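Why Are Some Tables Round?

An explainer for readers aged seven to eleven

People have used tables for a very long time. Carpenters in ancient Egypt were making small tables more than 3000 years ago. Many were low, and they held food, drink or the pieces of a game. The Romans had small round tables with three legs. Three legs are useful on bumpy ground, as a table with three legs does not rock.

In the Middle Ages, many families in Europe ate at a long board laid across wooden supports called trestles. When the meal was over, the board could be lifted off and stored against the wall. We still use the word "board" in this way when we talk about "board and lodging", meaning meals and a place to sleep.
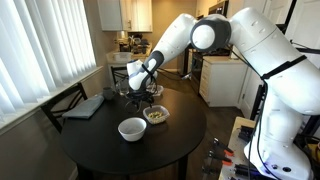

A long table has two ends, called the head and the foot. In a grand house, the most important person often sat at the head. Guests of lower rank were given seats further away, and everyone could tell who mattered most by looking at the chairs.

A round table has no head. You may have heard the story of King Arthur, whose knights met at the Round Table. A poet called Wace wrote about it in the twelfth century. In his story, the table was round so that no knight could boast of having a better seat than another.

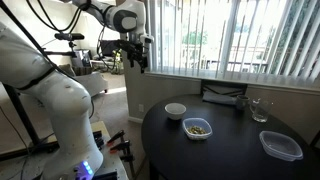
Zitonside Museum of Home Life: Learning Department

The shape of a table also changes how people talk. At a long table, it is hard to see someone sitting on your own side. At a round one, each person can see the faces of all the others. When people say they are holding "round-table talks", they mean that everyone taking part has an equal say, even if the real table is square.

Round tables do have drawbacks. They do not fit neatly into a corner, and two of them cannot be pushed together to make one long table. If a round table is very wide, the middle is difficult to reach. A table 2 metres across has its centre a whole metre from the edge, further than most children can stretch.

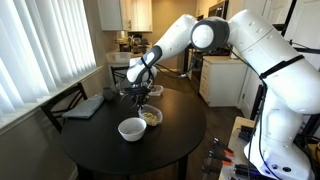
A round dining table has no head and no foot.

How is a round top made? Most trees are not wide enough to give one large circle of wood, so the maker glues several planks side by side. The circle is drawn on the planks, cut out with a saw and smoothed at the edge. Some old tables were made from oak trees up to 200 years old.

The museum looks after 62 tables. The Grulleck Room shows the oldest of them, and the Schouten Gallery has a folding tea table with a round top.

Words to know

Trestle: a frame with sloping legs that holds up a board.
Diameter: the distance straight across a circle, through its centre.
Rank: how important a person is thought to be.

Try it at home

Tie a piece of string to a pencil. Ask a friend to hold the other end still in the middle of a sheet of paper. Keep the string tight and move the pencil all the way round to draw your own table top.

Text by Chelsea Horrocks. Checked by Radomir Radulović.
Page updated January 30, 2026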